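Old memory, old board: the Trindby rebuild in pictures

Every repair page swears that a tired desktop only wants more memory. I have my doubts. Trorell sells refurbished sticks at 40 pounds a pair, and for that I'd want to see more than a slightly quicker start-up. The seller's page claims 2191 happy buyers. I'd like to know how many ran a memory test before clicking the stars.

The long green circuit board, held upright at a slant. Chips along one side, small parts up by the end, and pale printing I wouldn't trust to tell you how old it is.

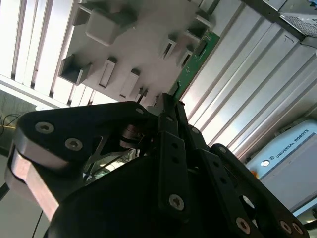 Singhal wrote in to say that refurbished parts are fine so long as you test them overnight, and that new ones fail too. Fair enough, though overnight testing is my electricity.

The board inside its metal case, with the processor in its socket, four black memory slots on the right and an NVIDIA Quadro K620 on the left. Plenty of slots of other kinds as well, including a blue one. Whether any of it deserves the money is another matter.
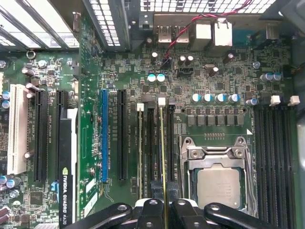 Flodis reckons the graphics card is the last thing to replace in an office machine, and would spend the cash on a solid-state drive first. I've heard that advice since January and still haven't seen anyone's before-and-after timings.

Gallery updated Sunday, July 24, 2022.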